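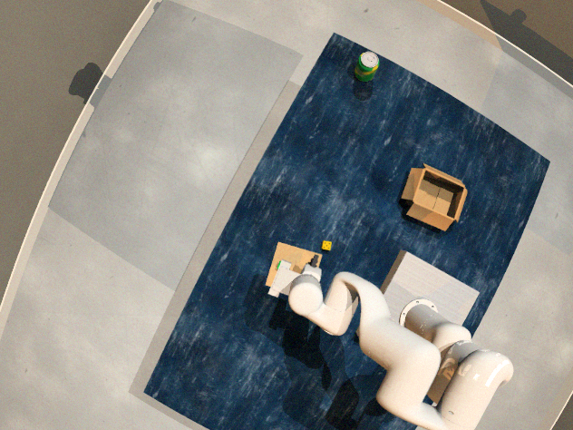 The simulated arm at work on the rug, with the open box, the die and the drink can.

How to Run a Simulated Robot Arm Demo at Your Open Day

We ran this at the Doltance open day in October and had a blast! All you need is a laptop that can handle your simulator, a big screen and a game controller. Our build is called Dilard, but the steps work with any setup that has an arm and a few loose objects.

1. Build a small world. Put down a rug, then add an open cardboard box, a can, a flat board and one tiny thing like a die. Visitors get the idea right away when they know the objects from home.

2. Place the camera high up, looking down. People standing at the back can follow the arm much better from there. Leave the shadows on - they help a new driver judge how far the gripper is above the rug.

3. Slow the arm down. We set top speed to 16 percent for first-timers and bumped it up for kids who came back (they all came back).

4. Save your starting layout and tie it to one button. You will press it all day long.

5. Give each visitor one job: pick up the die and drop it in the box. Set a timer for 90 seconds. Let them try the can afterward if the line is short.

6. Run groups of 4, so everyone gets a turn and the others can shout advice. Loud, but so much fun!

7. Between groups, play a recorded run on a loop. We had 9 saved and shuffled them.

If the die slips out of the fingers every time, raise its friction a little and check that its collision shape matches the size you see on screen. Ours was too big at first, and the gripper kept stopping short of it.

Next we're taking the demo to the Sanico library, with a second rug layout. Layout files are on the Akbulut downloads page.

Posted Feb 2, 2020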